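Home | Archive | Notes | About

Measuring hard water at home, and what I did with the numbers

Last updated: October

Our kettle grew a white crust again this summer, and I decided to measure the water before buying anything. Most advice on hard water starts with a product. I wanted to start with a number, and then find out which parts of the house the number mattered for.

Hardness is the amount of dissolved calcium and magnesium in the water. Utilities report it in milligrams per liter as calcium carbonate, and appliance manuals often use grains per gallon. One grain per gallon is 17.1 milligrams per liter. The two get mixed up all the time, usually by people copying a dishwasher setting from a forum.

Test strips

I started with paper strips. You dip one, wait, and compare the color to a chart on the bottle. The steps on my chart were wide, and the color in between two steps could be read either way depending on the light over the sink. Strips are fine for telling soft water from hard water. They are not good enough for setting a softener.

Drop titration

The better method for the money is a drop kit. You fill a small vial to the line, add an indicator that turns the sample red, and then add titrant one drop at a time, swirling after each, until it turns blue. The number of drops times a factor gives the hardness. My kit is a Jollutance, and one drop equals one grain in the standard vial.

A few things affect the result more than I expected:

Hold the bottle straight up. A tilted bottle gives smaller drops, and more of them.

Rinse the vial with the water you are about to test. I had been rinsing it with tap water before testing filtered samples, and the first filtered reading was off by a full drop.

Count the drop that finishes the color change. Do not count the one after it.

To get finer resolution, double the sample and halve the factor. I did this for every reading below.

Cold tap water in the kitchen came out at 16 grains on the first sample and the same on the second. That is around 270 milligrams per liter, which any chart will call very hard. The bathroom tap agreed with the kitchen. The outside spigot agreed too, so I stopped testing taps.

The filter pitcher

We have a Nivus pitcher that sits in the refrigerator door. A new cartridge took the hardness down by a little more than half. I kept testing the output once a week and wrote the readings on the inside of a cupboard door. By the time we had put 30 gallons through it, the filtered water was within two grains of the tap.

The reminder light on the lid had not come on at that point. It works on elapsed time and has no idea what is going through the cartridge. In a place with soft water the light may well be conservative. At my hardness it runs late. I now change the cartridge by volume, with a tally on the cupboard door, and ignore the light.

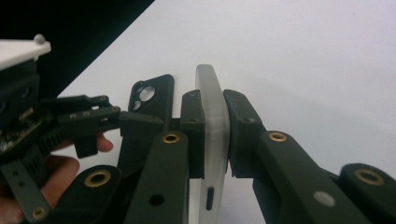 Descaling the kettle

Citric acid works better than vinegar for this and does not leave a smell. I use two tablespoons of powder in a quart of water, bring it to a boil, switch off, and leave it for half an hour. Then I pour it out and rinse twice. Do not keep boiling the solution. Calcium citrate gets less soluble as the water gets hotter, and a strong hot mix can leave a haze that is harder to remove than the scale was.

For the shower head I use the same powder in warm water in a bowl. For the coffee maker I follow the manual, as some of the parts inside are aluminum and acids attack it.

The water heater

Scale comes out of solution faster as the temperature goes up, so the heater gets the worst of it. Ours had been set at 140 degrees by the previous owner. I flushed the tank through the drain valve and got a good amount of white grit in the bucket, coarse at first and then fine. It took four partial flushes to run clear.

Somkiat Nilsuwan, who reads this blog and used to service boilers, wrote to say I should open the cold inlet in short bursts while the drain is open, to stir up the bottom of the tank. I tried it on the last flush and got more grit, so I would do it that way from the start.

Softener or no softener

I priced an ion exchange unit from Treltirov and a smaller one from Wijaya. Both would fit in the utility closet, though the Wijaya needs its brine tank beside it and the closet door would no longer open all the way. Running costs come down to salt and regeneration water, and both depend on the hardness setting, so the drop kit would pay for itself there.

I have not bought either. The kettle takes ten minutes of attention a month, and the heater needs an afternoon a year. The dishwasher has its own small softener, which had been set for much softer water than we have. Raising that setting cleared up the glasses within a few cycles. If I do put in a whole-house unit I will leave the kitchen cold tap off the loop and post the readings from both sides.

Recent posts
Replacing a toilet fill valve
Reading a gas meter by hand
Why the hallway thermostat reads high
Notes on furnace filter sizes

Older | Newer | Top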